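The Long Way to Lozano Street

January
Posted by the Lozano Street homeowner

So the windows. I promised in the fall that I would write about the windows once we had made up our minds, and then the holidays came and I let it slide, and a couple of you were kind enough to write and ask. We have made up our minds. It took from the end of summer until just before the new year, and I have learned more about sash cords than I ever wanted to know, so get yourself something warm to drink and I'll tell you how it went.

For anyone new, our house is on Lozano Street in Cluldale, on the side of the hill that gets the wind. It has 27 windows. I know this number by heart now the way I know my own phone number. All but a few of them are the original wooden ones, with the wavy glass and the weights hidden in the walls, and when we bought the place everybody who walked through it told us the windows would have to go. My brother-in-law told us. The home inspector told us. The man who came to look at the furnace told us, and he hadn't even been asked!

And to be fair, they had a point. The first winter we were here you could stand in the upstairs hall with a candle and watch the flame lie down sideways. We put plastic film over the worst ones and it puffed in and out all night like something breathing. I wore a hat to bed in February. My husband said it was charming (he meant the hat, I think).

We started out fully intending to replace the lot. I called three companies. One never called back, one sent a very young man with a tablet who measured for two hours and was lovely about the dog, and the third was Prusosard, which is a small outfit on the other side of town that does both replacement and repair. I didn't know that when I called. I only knew they had a sign near the bakery.

The quote from the young man with the tablet was more than we paid for our car. I put it on the refrigerator for a week and walked past it. I kept thinking about the dining room, where the light comes through that old glass in the late afternoon and puts ripples on the wall, and about whether I'd be able to stand in there afterward and not mind.

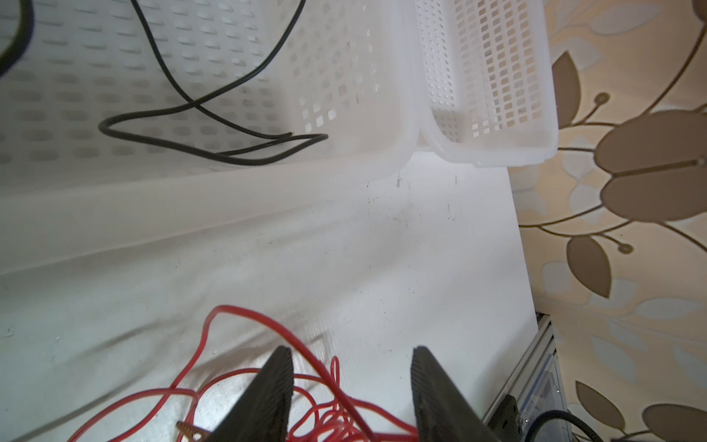
The fellow from Prusosard took a different line from everyone else. He walked around with a little flat tool, something like a putty knife, and he poked at the sills. He poked at every single one. He opened the windows that would open and he leaned on the ones that wouldn't, and at the end he sat down at the kitchen table and said that most of what we were feeling wasn't coming through the glass at all. It was coming in around the sashes, where the wood had shrunk and somebody had long ago lost the weatherstripping, and it was coming in through the pockets in the wall where the weights hang, and a good deal of it was coming in around the outside trim where the caulk had given up.

He said we could replace them all and he'd be glad of the work. Or we could fix what was there, put on storms, and see how we liked it. He left us two sheets of paper with two prices, and the second price was a lot less scary than the first.

I'd love to tell you we decided on the spot. We did not. My husband is a person who likes to read about things, and he read about windows for most of September. He'd come in from the porch and tell me about air leakage while I was trying to get supper on. He worked out how long it would take for new windows to pay for themselves in heating bills and the answer was so far off that we'd both be very old, or somebody else would be living here. That did it for him. For me it was the ripples on the wall.

We also decided we'd do some of it ourselves, to bring the price down further. Prusosard would take the front of the house, where the windows are tall and heavy and I didn't want anyone I love on a ladder, and we'd do the back and the little ones on the side. They were very decent about this. I had thought they might be huffy.

If you've never taken apart an old double-hung window, I'll tell you that it is much less frightening than it looks, and also much dirtier. There's a strip of wood called a stop that runs up each side, and you run a knife down the paint line and then pry it off gently, a little at a time, starting from the middle where it has some give. Ours were painted in so thickly that you could count the colors in the chips. We had green, cream, a sort of mustard, and then white and white and white. Please do test for lead before you start scraping at anything that old. We did, and we had it in nearly every window, so there was plastic sheeting and a proper respirator and a lot of wet wiping, and I sent the grandchildren's toys to live at my sister's for the duration.
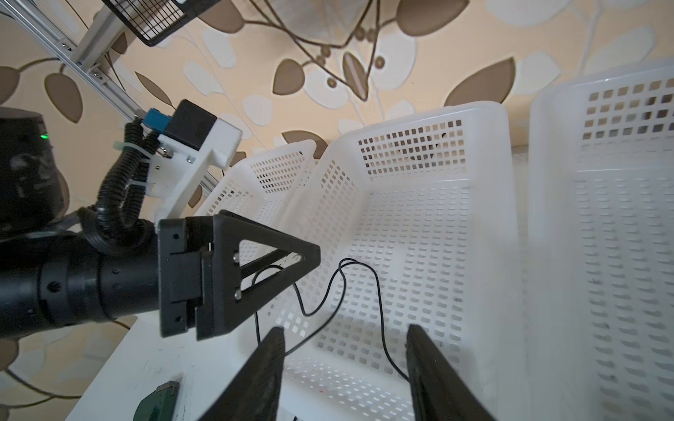
A white plastic basket with a thin black cable in it.

Once the stops are off, the bottom sash lifts out toward you, and you'll see the cord or the chain running up over its pulley, if it hasn't broken. Most of ours had broken. That's why the windows wouldn't stay up, and why the people before us had kept a stick on every sill! I had thought the sticks were for security. I'd been carefully putting them back.

New cord is cheap and you buy it in a hank. There's a little door cut into the side of the frame, down low, that lets you reach in and find the weight at the bottom of the pocket, and in our house most of those doors had been painted shut and forgotten. The first one took me the better part of a morning. By the fourth I could do it while talking on the phone. You tie on the new cord, pull the weight up, cut to length, and knot it into the side of the sash, and then you get to raise the window with one finger and have it stay where you put it. I called my husband in from the yard to see. I called him in for the next one as well.

The weatherstripping is the part that makes the difference to your ankles. We used a bronze strip on the sides, which Prusosard sold us out of their own stock, and a soft rubber bulb along the bottom rail. I tried to save money on one window by using the foam tape with the sticky back, and I've since pulled it off and thrown it away. It bunched up the first time we opened the window and then it wouldn't close all the way.

Then there was the caulk. I had a case of Lovora that I'd bought on sale for the bathroom, and I used it up on the outside trim, and I have nothing but nice things to say about it, except that the tip clogs if you so much as answer the door. Leave the weep holes in your storms open, please. My neighbor sealed hers up tight, with the best of intentions, and the rain got in behind and sat there on the sill until the paint lifted. You want any water that gets in to have somewhere to go.

Reglazing I'm less proud of. Glazing putty is supposed to go on in one long smooth stroke and mine went on in a great many short worried ones. The men from Prusosard did the front ones so neatly that it's a little embarrassing to walk around the house and see where their work stops and mine begins. From the street you can't tell. From the hydrangeas you can.
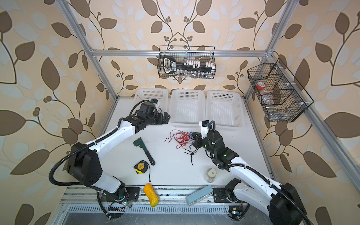

The storms went on in November, in a cold rain, and I made two pots of soup that day. We chose the plain kind with a narrow frame, painted to match the trim, and I was so afraid they'd spoil the look of the old sashes. They don't, or they don't to me. The dining room still gets its ripples. They're a bit softer now, and they come with a second faint set alongside.

As for the cold, I can only tell you how it feels. We keep the thermostat at 60 overnight and I've stopped wearing the hat. The upstairs hall is still the chilliest spot in the house, and I'm fairly sure the trouble there is the attic hatch, which is just a square of painted board sitting on a ledge with nothing around it. I held the candle under it last week and you can guess what happened. So that's next. My husband has begun reading about attic hatches.

A few of you asked what it would do to the value of the house, and I really don't know. The real estate people I've spoken to give me different answers depending on who they have in mind as a buyer. One of them said families want new windows and don't care what kind. Another said that on Lozano Street in particular people come looking for the old ones, and that a window that opens and shuts properly is all most folks check for anyhow. We aren't going anywhere, so I've decided not to fret about it.

What I would say is to get somebody to look at your sills before you spend a penny. Two of ours were soft right through, both on the north side, and those did have to be rebuilt with new wood. If they'd all been like that we would be having a different conversation. And ask for the repair price even if the company doesn't offer it. The worst they can do is look at you funny.

I still have one window left to do, the tiny one in the pantry, which was painted shut so long ago that I'm not certain it was ever meant to open. It has waited this long and it can wait for spring. If anyone has a good way of getting old putty out from under glass without cracking the pane, please write to me, as I've broken two already and the man at the hardware store has started cutting them before I get to the counter.

Recent posts

The radiator in the back bedroom, continued
What we found under the kitchen linoleum
A porch ceiling in Cluldale blue
Gravel or pavers? We still can't agree
Two hundred bulbs and one very pleased squirrel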